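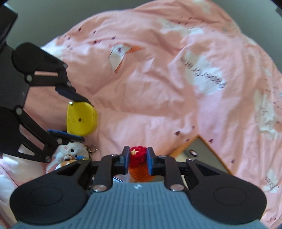 Skarwood winter bedding drive sends out its last boxes

23/12/2021

What a month it has been in Skarwood! The town's winter bedding drive closed its doors this week with 542 boxes packed, taped and sent on their way, and every household on the list will have a warm bed for the holidays.

The drive began four years ago in the back room of the Chambi laundromat on the main street, when a few regulars started leaving clean blankets on the folding tables for anyone who needed one. It has grown every winter. This year there were 34 drop-off points across town and out along the valley road, including both schools, the feed store and the ferry office, and people kept coming right up to closing time on the last day.

Duvets were the big request this time, and did people ever deliver. Singles, doubles, a very grand king-size set still in its wrapper, flannel sheets by the armful, crib quilts that somebody had clearly spent months stitching. Pillows were harder to come by (they always are), so the Cakadcombe sewing circle got together over two long evenings and made a whole pile of new ones from donated cotton.
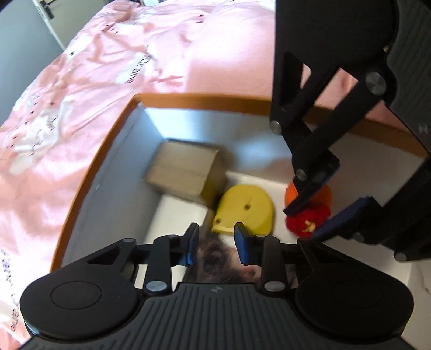
Washing was the other huge job. Chambi kept its machines running after hours through the first half of December and didn't charge the drive a cent, and the big dryers were going so late that the windows steamed up across the whole front of the shop. Workon, the tool rental place by the bridge, lent a pair of vans for the deliveries. The longest run went all the way up to Cakadcombe, where the road had iced over the night before, and the drivers still got back in time for soup.

The soup deserves a mention of its own. It was split pea, there was lots of it, and the recipe is now pinned up by the change machine at Chambi for anyone who wants to copy it down.

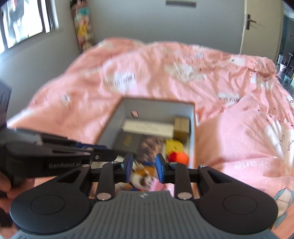 A cardboard box on a bed with a pink duvet.

Anyone who missed the drive can still help. Clean blankets and sheets are welcome at Chambi through the end of the month during normal opening hours, and anything that comes in now will go on the shelf for emergency requests in the new year. Twin-size fitted sheets are running low, and so are warm covers for cribs. Please wash items first and pin a note to each one with the size on it. Electric blankets can't be accepted.

Next winter's drive already has its first donation, by the way: a patchwork quilt in greens and yellows, dropped off an hour after the last van pulled out. It's lovely, and it's sitting on the top shelf with a tag that says "first in line."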